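What Is Inside a Laptop?

Thu 10 October
By Iida Aaltonen, Ellery Learning Service
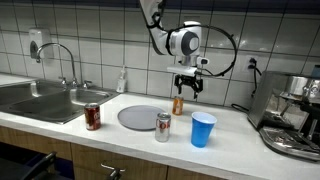
A robot arm above a white countertop with a double sink.

A computer is a machine that follows instructions. Some computers fill a whole room, and some are small enough to sit inside a watch. A laptop is a computer that has been made flat and light so that it can be carried from place to place. This page explains the main parts of a laptop and the work that each one does.

The processor

The processor carries out the instructions. Every time you press a key or open a game, the processor has work to do. It is a small, flat chip, and it becomes warm when it is busy. Many laptops have a fan that blows the warm air out through slots in the case. Please do not cover these slots with a cushion or a blanket.

Most processors today have several parts called cores. Each core can work on its own job, so one may be playing music while another opens a web page.

Memory

Memory holds the things that the computer is using at this moment. Think of a school desk. If the desk is large, you can have many books open at once. If it is small, you must put one book away before you take out the next. A laptop with very little memory will slow down when too many programs are open.

Most of what is in memory is lost when the laptop is switched off. For this reason, you should save your work often.

Storage

Storage is where the computer keeps things for a long time. If memory is the desk, storage is the cupboard. Your stories, photographs and games stay there even when the power is off. When pupils at Kesonbridge Primary School looked through the storage on one class laptop in May, they found 640 photographs, and 51 of them were copies of the same picture.

The screen

The screen is made up of tiny dots called pixels. Each pixel can change colour very quickly. The dots are so small that your eyes join them together – you see a face or a letter, and the dots disappear. A screen with more pixels can show finer detail.

The battery

The battery stores the energy that the laptop needs when it is not plugged in. A bright screen uses more energy than a dim one. Batteries grow weaker as they get older, and an old one will need charging more often. Never try to open a battery. If a laptop feels very hot or its case begins to swell, stop using it and tell an adult at once.

Words to remember

Chip: a small piece of material with electrical circuits on it.
Core: a part of the processor that can do its own job.
Pixel: one of the tiny dots that make up a screen.

Advice on the text was given by Cyprian Bednarek of Skerimthorpe Library.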